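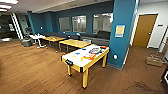 Llegué a Testimska el 30 de septiembre de 2021 con media hora de adelanto y muchísimas ganas de café. Era su jornada de puertas abiertas y yo iba a ver robots, pero lo primero que hice fue sentarme en el sofá largo del fondo, junto a la pared azul, y mirar de reojo la mesa de air hockey. (Sí, jugué después. Sí, perdí, y dos veces.)

Me rescató Hye-jin Heo, que lleva el área de manipulación y habla más rápido que yo, ¡y mira que eso es difícil! Me contó que el proyecto se llama Gemik y que llevan 991 días con él, contados en una pizarra de su despacho. La idea suena modesta: que un robot aprenda a manejar piezas pequeñas, con cables y enganches de por medio, como las que cualquiera de nosotros resuelve con dos dedos mientras piensa en la cena.

Yo esperaba algo de película, brazos a toda velocidad y chispas. Pues no. La demostración va despacito, y a los cinco minutos estaba inclinada sobre la mesa sin respirar, como si fuera una tanda de penaltis.

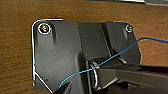 La pinza, junto a la anilla metálica de la pieza negra; el cable azul cruza por encima.

Lo que más les cuesta, me explicó Mi-kyung Noh, son los cables. Una placa rígida se queda donde la dejas, pero un cable se dobla como le da la gana y cada intento empieza un poco distinto. Ella revisa los registros de las pruebas, que ya van por 3173, y dice que los que más le enseñan son los fallidos. Le pregunté si no se desespera. Se rio y me dijo que en octubre se va de vacaciones, así que ahí tienen su respuesta.

La cámara que va montada en la muñeca me pareció lo mejor de la visita. Desde ahí, un tornillo parece una plaza mayor y las vetas de la madera, un campo arado. Le pedí a Hye-jin quedarme un rato más mirando y me dejó, aunque ya entraba el siguiente grupo y venían con preguntas sobre plazos y precios. De precios no soltó prenda. De plazos, tampoco mucho: quieren cambiar de pieza antes de fin de año y probar con una que lleve dos cables.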